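Kit Review Group -- minutes
Meeting held April 26, 2019, upstairs room
Status: draft, corrections to the usual place please

1. Minutes of the March meeting
Agreed, one change: the Brudden quote was ex VAT, not inc. Fixed.

2. Kornier tabletop kit (supplier: Ament)
Trial of the two-finger hand with the wrist camera. Task set: vases and artificial flowers on the grey table, patterned boards up at the back and side. Glass chosen on purpose, the Ament brochure says the hand copes with "clear and coloured glassware" and we wanted to see.

Points raised:
-- Wrist view is good for the fingers. Both tips in shot when the hand is open, which the Siqueira camera never managed.
-- Coloured glass reads fine by eye. Whether the software finds the rim is a seperate matter, see 3.
-- Table wants a wipe before each run. White bits show up on the grey and we don't want them picked out as objects.
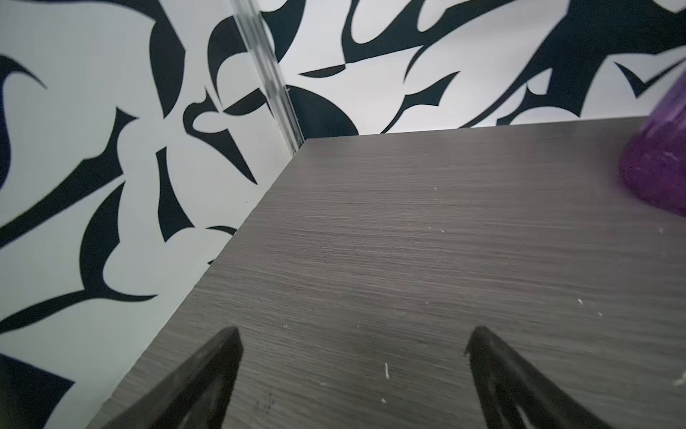
Minutes Secretary, Kit Review Group

Patterned boards discussed at length. One view that they are too busy and make the trial harder than a normal shop bench would be. Other view, that is the point, if it only works against plain white we can't use it. No vote. Boards stay for now, plain ones to be tried next time for comparision.

Fingers: bare tips as supplied. Ament sell a soft sleeve as an extra, not in the base price. Asked if the sleeve is needed for glass -- manual says "recommended", sales page doesn't mention it at all. To be queried.

3. Software
Licence is per arm, 2 arms allowed on the trial key. Set-up took most of a morning, mainly the camera calibration sheet, which wouldn't print to size on our printer. Instructions assume A3. We have A4. Got there in the end with the sheet taped together.

Grip force set from a slider, no units on it. Group not happy with this. Want newtons or at least a table in the manual. Slider also resets when the program is closed, so whoever runs it must write the setting on the log.

Flowers: stems are the awkward part. They overlap, they lie at all angles, and once a vase is close to the camera there isn't much left to see past it.
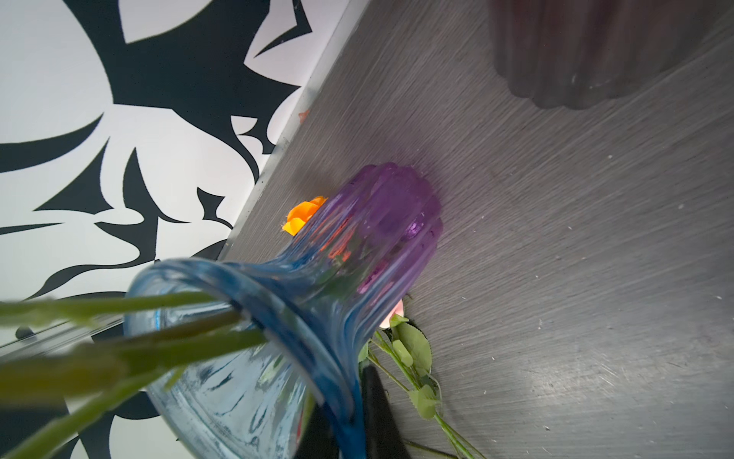
Suggested a second, fixed camera over the table so the run doesn't depend on the wrist view alone. Kornier takes a second input, the cable is extra. Brudden kit comes with both cameras in the box, noted again as a point in its favour.

4. Costs
Ament: 496 for the hand and camera bracket, trial price, held until we decide. Sleeves and cable on top, no figure yet.
Brudden: 600 all in, but longer wait and the arm mount would need altering.
Siqueira: withdrawn from the list, no reply to the last two emails.
Feeling of the meeting leaning to Ament if the extras are sensible. Not decided.

5. Actions
-- Write to Ament re sleeve, cable, units on the force slider
-- Ask Brudden for a loan kit, 7 days would do
-- Plain boards, same size as the present ones
-- Log sheet to have a box for slider setting

6. AOB
Spare key for the kit cupboard still missing. Heating in the upstairs room, reported again.

Next meeting: date to be sent round once the Ament reply is in.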